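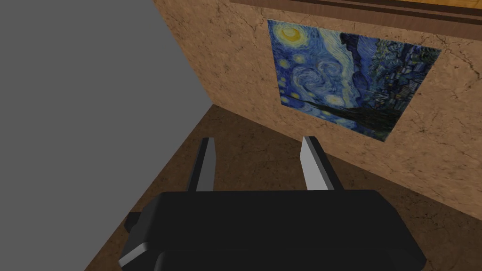 What is the minimum notice for a planned water shutoff in the building? Two working days, posted at both entrances and sent by email to every unit, under the house rules adopted in May.

The question had been put in writing by several residents and the reply above was read into the minutes at the opening of the meeting.

Present: Noelia Peñalver (chair), Chidubem Okeke, Florencio Pastor, Kalliopi Sarantis. Ayana Araya joined at item 2. Minutes: K. Sarantis. The meeting opened at 6 p.m.

1. Previous minutes
Approved with one correction. Under item 4, "return line" should read "recirculation line".

2. Hot water delay, upper floors
C. Okeke reported on the readings taken at the kitchen taps on the top floor. Delivery at the tap reaches working temperature after 60 seconds in the morning and sooner in the evening. The boiler outlet is within its set range, so the fault is taken to be in the recirculation loop. Two causes remain open: a worn pump, or balancing valves left at their original settings after the riser was replaced.

Verschueren has quoted for a pump swap only. Onulis has quoted for balancing first, with the pump to be priced separately if the delay persists. The Onulis quote includes a written record of each valve position – the building has none at present.

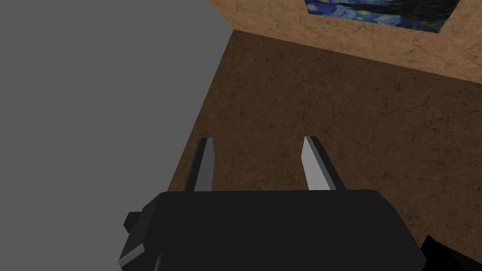 Florencio Pastor objected that balancing had been paid for once already, under the riser contract, and asked that the contractor be held to it before any new money was spent. The chair agreed to check the contract wording. If balancing was in scope, a claim will be sent. If not, the Onulis quote is accepted as it stands.

Action: N. Peñalver, contract wording. C. Okeke, repeat readings on the lower floors at the same hours.

3. Water meters
Nikano submeters are fitted in all units except 9, where the shutoff valve under the sink does not close fully. The valve has to be replaced before the meter goes in. The owner has been told that the valve is a unit cost and the meter is a shared cost. No reply so far.
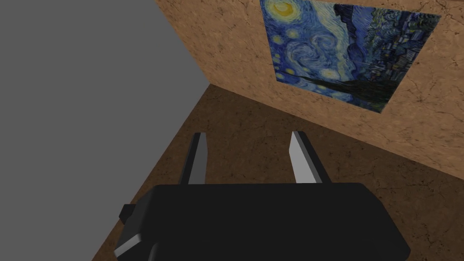
Until the meter is in place, unit 9 will be billed by floor area, as before. A. Araya asked for this to be stated on the bill itself, with the billing method on the same line as the amount. Agreed.

4. Pipe insulation, basement
The insulation on the cold main is split at the elbows and drips in humid weather. Pilness supplies closed-cell sleeve in the required diameter. F. Pastor will measure the straight runs and the elbows separately, as the elbows are sold as molded pieces.

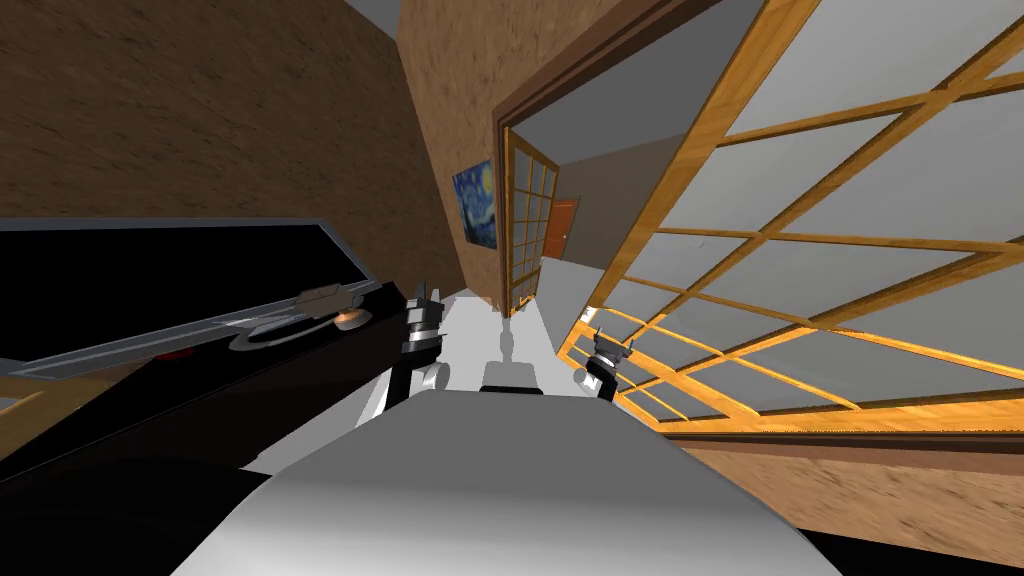

Work is to be done before the summer, in one visit, with no shutoff needed. Valve tags must stay readable after the sleeve is fitted – two were covered last time and had to be cut out.

5. Any other business
K. Sarantis asked for the shutoff notice to name the risers affected. Agreed, template to be changed.

Meeting closed at 7:40 p.m. Next meeting to be set once the contract wording is known.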